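Budetti Two-Arm Bench Kit – parts, price and what you should know first
14 comments | 38 shares

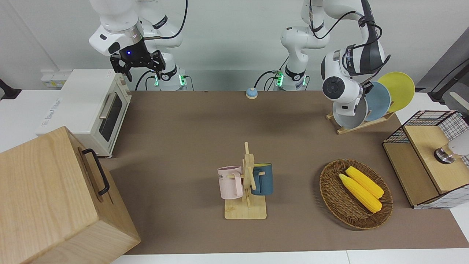
The Budetti kit is sold by Skaltville as a weekend build for a home bench or a shared shop. I doubt the weekend part. Deisy Huamán and I put ours together in the back of the Ríos workshop, and it took us four evenings before both arms would home without a fault. What you get is a pair of arms with their bases, two grippers, the cabling and a printed booklet that skips the cable routing entirely. Budget time for that. Our bases stand at the back edge of the table, which leaves the front of the mat free for the work, and the cables loop up the outside of each arm. The booklet never mentions that you need slack at the elbow. The kitchen pieces are ours too: the dish rack with three plates, the mug tree, the corn in its basket. None of that ships with the kit, whatever the sales page lets you believe.

Price is 2,892 dollars for the pair. The table is extra. So is the mat, and you want one, because plates slide on bare laminate and the grippers are not gentle.

What the seller claims, and what we think

"No tools beyond a hex set." You will also want a torque driver. Two of our base bolts worked loose in July, and Katherine Arango had to realign the left arm from scratch.

"Handles everyday objects." Some of them. A plate standing up in a rack gives the fingers an edge to close on. Lay the same plate flat and you are on your own. Mugs depend on the handle and how it hangs. I would not buy this kit on the strength of the word "everyday."

"Quiet enough for a living room." Eliécer Betancur runs his at home and shuts the door.

"Full support." I sent three emails and got one answer, a link to the booklet.

The status lights are useful. On our kit the base lights are green and the wrist light is blue, and you can check them from across the shop. They tell you there is power. They do not tell you the calibration is any good, so don't read much into them.

Specs as shipped
Arms: 2, white
Grippers: 2, parallel
Warranty: 60 days
Returns: 30 days, buyer pays freight
Spare finger set: sold separately

The Demonberg kit costs 742 dollars more and comes with the cables already routed. I used to call that a waste of money – after four evenings with zip ties I am less sure. Aníbal Benavides still says to buy the cheaper one and learn something. He has more free evenings than I do.

If you do order, ask Skaltville for the revised booklet by name. The old one was still going out in the box in August 2025.

14 comments | Share this page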